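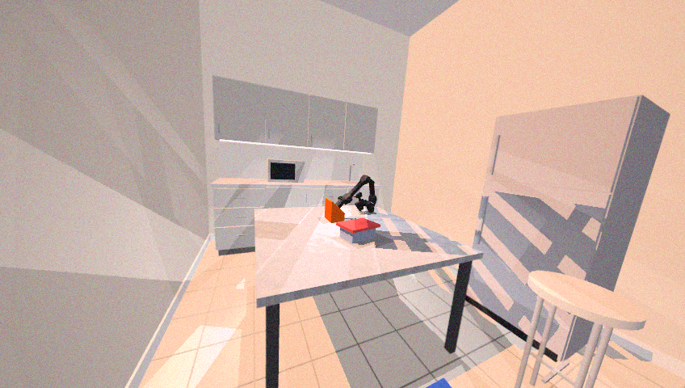

Palwood Gallery: The Practice Kitchen

Skyrme fits out and restocks small staff kitchens in office buildings. Palwood is where we sort, kit and check the goods before they go on the vans. In February we started working with a robot arm on one of the kitting tables, and before any new job goes to that table it gets tried in simulation first, in a rendered kitchen we call Room 913. This gallery is for people at our other sites who have asked what the work looks like and what it has meant for the crew.

On the table

The arm has its gripper close to the orange wedge, with the red-lidded box nearer the front of the table. Simulated view, Room 913.

The wedge has a sloping top, so where the gripper closes on it matters. The box has a lid that overhangs the body, and a lot of our real cartons are built the same way.

The room

Upper cabinets, drawers, a microwave, a faucet and a stool, because kitchens are what we work in. The stripes of light and shade across the tabletop and floor are part of the render. Our bench at Palwood gets low sun on one side until lunch, and we want the people writing the jobs to have looked at objects in uneven light before they come down and complain about ours.

Who does what

Jamie Tunstall was a kitter for years and now sets up the jobs in Draler, the software we use to run the room. Jamie picks the objects, places them, starts the run and watches it. A run that goes wrong gets a note in plain words. "Touched the lid first" is a good note. "Failed" on its own gets sent back.

A new job needs 100 runs in the room before we try it on the bench. That was set by the kitting crew, who have to stand next to the thing. The first plan had a lower number and they asked for it to go up.

What changed on the shift

The arm took over the light repeat work on one table. We had 4 people there and we still have 4 people on the crew, but the day is split differently. Two stay at the table, feeding parts and checking finished kits. The other two moved to returns, where the boxes come back dented, half full or missing labels, and a person has to decide what to do with each one.

Opinions are mixed. The people with sore wrists are glad to be off the small parts. One kitter liked the small parts, found the table restful, and has asked to go back to doing them by hand on the late shift. We said yes. Returns is harder work on the head, and it took longer than we planned to get the pay grade for it changed. That should have been settled before the move. It is settled now, with back pay.

Talking while you work has also changed. Four people around a table chat all morning. Two people with an arm between them talk less, and the returns bench is at the other end of the building. The break was moved so both pairs stop at 10:15 together.

The Prultska order

Prultska is the first customer whose whole kit is going through the new table. The order is for 300 kits, packed by the arm and checked by hand, every one. We will keep checking every one after that order too, until the crew says otherwise. Setting up the job in Draler took roughly a week, most of it spent on one awkward carton.

Anyone on the crew can stop the arm at any time and does not have to explain it to a manager. The stops go on the whiteboard with initials and a time. We look at the board on Sunday, before the week's jobs are loaded, and fix what we can — sometimes that means pulling a job and doing it by hand for another week.

Visiting

Staff from other Skyrme sites are welcome to come and sit in on a session. Ask Jamie, and come in the morning if you want to see the job setup as well as the bench. Closed shoes are needed on the floor. There is a spare screen next to Jamie's desk where you can place a few objects in Room 913 yourself and start a run.

Use of the picture: fine for internal slides and notice boards. Please credit Skyrme, Palwood, and keep the word "simulated" in the caption.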